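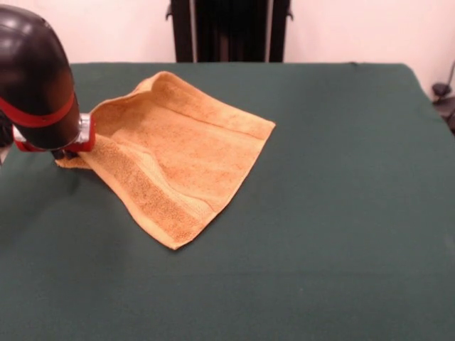
About Berkine

Berkine is a towel company in Skesemville. We make towels, we wash towels, and on slow afternoons we argue about how to fold them. If you came looking for a lifestyle brand, the candle people are two doors down.

We started in the back half of the old Brinkmann shoe store with one secondhand loom and a landlord who thought terry cloth was a singer. These days we weave almost 4000 towels a month, most of them for small hotels, swim clubs and hair salons, and the rest for people who have decided, late in life, to own towels that match.

Our orange comes up a lot. Customers call it mustard, pumpkin or "that one." It has outsold white every year but the first, which tells you something about white.

We care about borders more than is healthy. A border that shrinks faster than the towel around it gives you a ruffle, and a ruffled towel will never make a decent square, however firmly you speak to it. So every new design goes through 67 washes before it gets a place in the catalog. The Fukonley, our thickest bath towel, failed at wash 12 the first time and sulked for a whole winter. It's fine now.

We fold in thirds, then in half. Some of us were raised to fold in quarters and have been allowed to stay.

The shop is open from 10 to 4. Seconds are in the bin by the door, and yes, you can unfold them. Please have a go at putting them back.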